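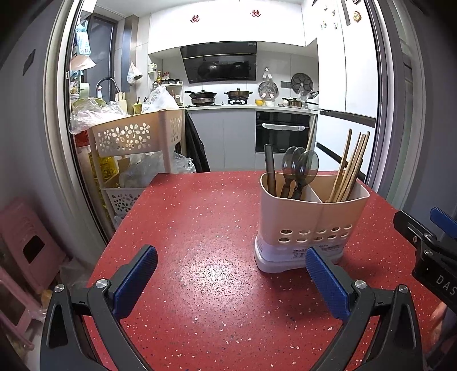 Ticket 290 - standing water and odor in utensil holder, second kitchen, Cotenport unit
Opened by: Ifeoma Akinola
Status: closed, with one item left open at the bottom

Reported problem: water collects under the utensil holder and goes sour within a few days. The smell is strongest in the morning, before the window has been opened. The tenant had already replaced the dish sponge and cleaned the sink drain with no change. The holder is the beige plastic type with a divided interior, a row of round holes near the base and a separate white tray underneath, and it lives on the red speckled counter with spoons on one side and wooden chopsticks on the other. It was bought at the Cordeiro store in Castley in April. Two bundles of chopsticks had been thrown out by the time the ticket was opened, both with black spots on the lower ends.

First check - source of the water. Emptied the holder, washed it, dried it with a towel and left it on the counter overnight with nothing inside. Tray was dry in the morning. This rules out a leak from the wall side or condensation from the stove. The water arrives with the utensils.

Second check - volume. Loaded the holder after a normal dinner wash, no shaking off, and measured what was in the tray an hour later. Result: 40 ml. Repeated the next evening with each item shaken twice over the sink. Result: 5 ml. The tray can hold either amount without overflowing, so there is no visible warning on the counter. It was being emptied when somebody remembered.

Third check - drainage. Poured a cup of water into each compartment in turn with the holder held over the sink. Spoon side ran out at once. Chopstick side was slow and kept a shallow pool at the back corner. Found a film across the inside of the holes on that side, gray and slippery, with wood fibers in it. Not visible from the front. A bottle brush does not reach the corner. An old toothbrush does.

Action taken:

1. Scrubbed the inside of all holes with a toothbrush and dish soap, then pushed a toothpick through each one from the outside.

2. Soaked holder and tray in hot water with white vinegar for 54 minutes (was meant to be an hour, sink was needed). Rinsed and air dried.

3. Boiled the current chopsticks for 5 minutes and dried them flat on a towel until the next day. Three had cracked ends and were discarded.

4. Fitted a folded strip of Juvberg dish mat under one end of the holder, inside the tray, so that the base sits at a slight tilt with the drain holes on the low side. The strip is removed and washed with the tray.

Result after one week: no pool in the back corner, tray wet but not sour. Result after two weeks: same. One relapse on a night when the chopsticks were put in tips down straight from the rinse, packed tight. Moved a third of them to a drawer. With fewer in the compartment, air gets between them and the ends are dry by breakfast.

Things tried that made no difference: baking soda in the tray (turned to paste and blocked a hole), a paper towel in the tray (soaked it up, then smelled worse than the water did), turning the holder around to face the window.

Not tried: a metal holder. There is nothing wrong with the plastic one, and the tray fits the space.

Current routine: empty the tray every evening after the wash. Toothbrush through the holes on the weekend. Chopsticks stored handle end down, shaken first. Boil them if they start to feel tacky.

Left open: the tray has a chalky ring that vinegar has not lifted. Cosmetic. Will try citric acid when there is some in the house - any information on whether it clouds this kind of plastic can be added to the ticket.

Closed June 18, 2023.
I. Akinola

Comments (4)

mossbank
Same problem with mine, same corner. I drilled the back holes out one size larger and have not had to use the toothbrush for months. Go slow, the plastic catches on the bit.

Delphine R.
Citric acid was fine on my white tray. One spoonful in warm water, half an hour. The ring came off except for one spot.

tk_upstairs
Why handle end down? The wet end is then up in the air where people grab it.

I. Akinola
Reply to tk_upstairs: the eating end dries faster up there, and it stays out of whatever is left at the bottom. We pick them up by the middle. If that bothers you, store them flat.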